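What the second gripper costs

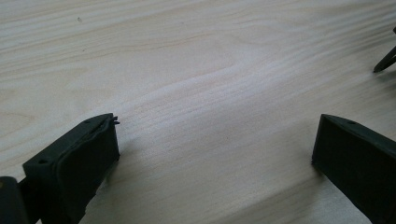 When Dronavcombe set out to buy its first set of hand-held grippers last spring, the budget ran to a single page. Two grippers, a workstation, storage, and a line marked "sundries". By the end of the financial year the sundries line had been overspent and the workstation had not been ordered.

Todor Berisha, who runs purchasing for the workshop, keeps the original sheet in his desk drawer. He says the prices on it were right. The trouble was with what had been left off.

"We priced the tool," he says. "We didn't price using it five days a week."

Hand-held grippers are now a common first purchase for firms that want to teach a robot arm a job before they commit to the arm itself. A person holds the tool and does the task, a camera on the tool records it, and the recordings are used later for training. The attraction for a small buyer is plain enough. The arm, its guarding and its floor space can wait for another year's money.

Dronavcombe makes small wooden fittings and wanted to find out whether sorting and packing could be handed over. It took quotes from Skeltholm and from Kadarix. Skeltholm offered a lower price per unit, with finger pads sold separately. Kadarix included spare pads and a year of repairs but wanted the full sum up front. Berisha chose Skeltholm, and says he would probably do so again, with a different order form.

Pads were the first surprise. They are soft and they take the knocks, and the workshop went through 27 in the first year. None of them was expensive. Each one had to be requested, approved and delivered, though, and a gripper with a worn pad gives recordings that don't match the ones made the week before. Berisha now orders pads by the box every March and treats them like sandpaper or gloves.

Storage was the second. The team recorded 201 hours of work in the first year and had bought enough disk for less than half of it. The extra drives were paid for out of the maintenance budget, which led to a long meeting.

Staff time was the largest item and had not been on the sheet at all. Somebody has to hold the gripper, and that person is not packing orders. Dronavcombe put two people on it for two mornings a week. Their wages for those hours came to more than the tools had cost. Berisha would like to see that figure at the top of any plan, even where the people are already on the payroll.

A few things turned out cheaper than expected. The benches needed no changes. Training took an afternoon. One of the grippers had a loose screw in its first month and the supplier replaced the finger without charge, in under a week.

There is also the matter of what comes next. The workshop is looking at an Iwasaki arm for next year, and the grippers' fingers will have to fit it, or be copied in a form that does. Berisha asked about this only after the first order had been paid for. A mounting plate was available, at a price he describes as fair but unwelcome. He suggests getting that answer in writing before signing anything.

His new sheet runs to three pages. The tools take up four lines. Below them come pads, screws, drives, a spare cable for every cable, wages by the hour, and a sum held back for the mounting plate. The total is a good deal higher than last year's, and it was approved on October 16, 2024 after one question, from the finance side, about whether the drives could be leased. They could not, at least not from the supplier the firm already uses, and the order went in the same afternoon.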